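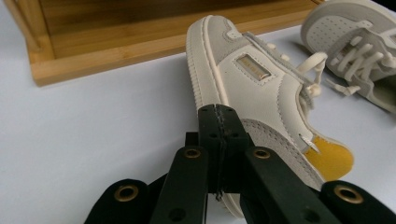

Janelle Navarro wrote back after her first evening with the unit that she had expected it to tie her laces by the weekend, and could we please put somewhere near the front what it can and can't do with a pair of shoes. Her request was a fair one, so this section has grown quite a bit since the last edition.

Section 3. Teaching the Shoe Chore

Can a machine tidy the shoes yet? Partly, and we would like you to go in with cheerful but modest hopes. The Dralia home unit can learn to pick up a low-top shoe, turn it, and set it beside its partner. It does this slowly. It can't tie a bow, and loose laces still give it more trouble than anything else in the hallway. What it learns, it learns from you, by way of the hand-held gripper, so the time you spend on this section is time well spent.

Before you start

Clear a table with a plain, light top. A tray or a mat may stay on it, as long as the shoes have room to be turned. Use sneakers for your first lessons and leave boots and sandals for later - they are covered in Section 5.

Teaching a lesson

1. Lay both shoes on the table. They don't need to be straight or even upright, and a shoe on its side makes a very good lesson, the way shoes really do land when people come home tired.

2. Hold the gripper with the jaws closed and bring it slowly toward the first shoe. You may let the closed tips touch the side of the sole to nudge the shoe around.

3. Draw back a little, open the jaws, and take hold of the shoe at the heel. Squeeze until it lifts without slipping, and no harder.

4. Carry the shoe to its place, lower it until the sole is flat, and only then let go. Dropping it from even a small height teaches the unit to drop things, and it will remember that for a surprisingly long time.

5. Repeat with the second shoe, placing it next to the first with both toes pointing the same way.

6. Mix the pair up again and go back to step 1. Plan on 40 lessons for one pair. Most people like to split these over a few sittings, with a cup of coffee in between.

Note: If you make a mistake, finish the movement anyway and mark the lesson "Discard" afterward. Stopping halfway leaves a lesson the unit can't read, and you will see message 816 on the display.

Note: Jagadeesh Iyer, who tested this chapter at home, suggests tucking the laces inside the shoe for the first ten lessons and leaving them out for the rest. We tried it his way and have kept to it ever since.

CAUTION: Keep fingers away from the jaws and the linkage arms while the gripper is closing. The joints can pinch.

CAUTION: Don't pull on a lace that has caught in a joint. Open the jaws fully and lift it out by hand.

When the lessons are done, return the gripper to its dock and choose "Practice" from the chore menu. Stay nearby for the first run, and keep pets and small children out of the room until it has finished.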